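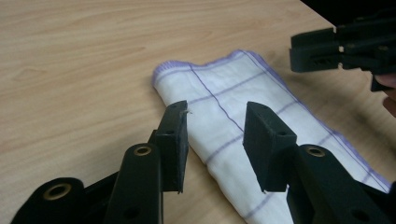 A white cotton towel with a fine coloured check, folded, on a light wooden table.

Household Linen at Sesta: The Kitchen Towel

The Linen Room at Sesta supplies kitchens, dining rooms and guest accommodation across 11 buildings. Its gallery pages present the articles in daily use, one type at a time, with notes on how each is folded, stored and cared for. The present page is given to the checked kitchen towel, listed in the linen register under number 885 and known to most members of staff as the Sestik.

The notes were prepared by Kiran Bisht, Linen Room Supervisor, with additions on laundering by Peter Kratochvíl. They replace the single sheet formerly kept inside the cupboard door.

The cloth

The Sestik is a light woven cotton towel intended for drying glassware, crockery and cutlery. It is white, with thin lines crossing to form large open rectangles and a stitched border in colour. The pattern was chosen when the former plain towels were withdrawn. Plain white cloths were frequently confused with napkins in the sorting baskets, and a good many found their way to the dining room by mistake.

The towel is not intended for wiping floors or worktops, for which separate cloths are issued from the cleaning store. Towels that have been used in this way should be returned in the marked bag and must not be placed with the ordinary kitchen washing.

New towels are washed twice before issue. The weave closes slightly in the first wash and the cloth becomes noticeably more absorbent after the second. Departments receiving new stock will find that the hems have drawn in a little and that the corners no longer meet exactly. Such towels are perfectly serviceable and need not be sent back.

Folding

Towels are folded by hand on a clear table. The cloth is laid out face down and smoothed from the middle towards the hems. It is then folded in half lengthwise, in half lengthwise again, and finally brought over from each short end to make a flat rectangle. The check is a useful guide, as the lines may be matched from one layer to the next. Where the lines run askew, the cloth should be opened and shaken before a second attempt is made.

Small creases are acceptable. Kitchen towels are not ironed, and a cloth that has been smoothed firmly with the palm will settle in the pile. A bunched corner is another matter: it lifts the towels above it, and a tall stack will lean and eventually slide. Corners should be straightened at each fold.

The finished rectangle is placed on the shelf with the rounded fold to the front and the open hems to the back, so that one towel may be drawn out without disturbing its neighbours.
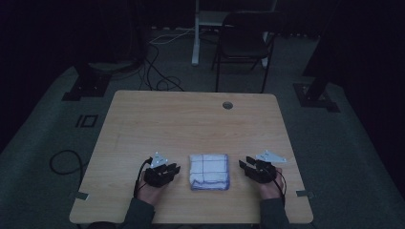 Kitchens that prefer a smaller fold, for drawers in place of shelves, may make one further turn. The thickness of the folded cloth should be considered first. The shallow drawers in the Kekana wing do not close over towels folded in this way, and staff there are asked to keep to the standard rectangle.

Storage and issue

The Linen Room holds 888 kitchen towels, of which 448 are normally in circulation. The remainder are kept in reserve or are passing through the laundry. Towels are issued against a signed slip, and the clean stock is placed beneath the existing pile so that all cloths receive even wear.

Shelves should be dry and lined with paper. Towels must not be stored beside the sink or above the dishwasher, where steam gathers. A towel that feels damp to the hand is to be hung up before it is folded, however short the shelf may be.

Laundering

Kitchen towels are washed separately from bed linen at the Zimia laundry. Fabric softener is not used, as it leaves a coating which reduces absorbency. Stains from tea, coffee and fruit should be rinsed in cold water as soon as possible and the towel placed loosely in the bag. Knotted towels are often returned still soiled at the centre of the knot.

The coloured stitching is fast at ordinary temperatures. It will fade if bleach is applied directly, and faded towels are withdrawn earlier than their condition would otherwise require.

Repair and withdrawal

Loose border threads may be trimmed close to the hem with scissors and should never be pulled. Where a length of the hem has come undone, the towel is set aside for the mending table, which is held in November. Cloths worn thin in the middle are cut down and reissued as polishing cloths.

Enquiries concerning stock or replacement should be addressed to the Linen Room in writing, stating the building and the register number of the article.

Page last revised 31 March 2022.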